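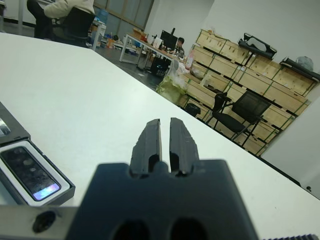
Werkik opens its shared workroom in Polville this May

POLVILLE - Hi, I'm Corey Paewai, and I get to share some happy news: the Werkik workroom on Pryor is opening to new members in May! We've got long white desks, a big white table for spreading your stuff out, and a large window at the back (my favorite spot, so get in early).

Yes, there are still cardboard boxes on one of the desks. We're getting to them, I promise.

Wodness is fitting out the storage corner, with 30 lockers to start. Day passes are $30 and a monthly desk is $100, or $90 if you sign up at our open house, Wednesday at 6 p.m. Come try a chair and stay for a snack!

Contact: Corey Paewai, Werkik, Polville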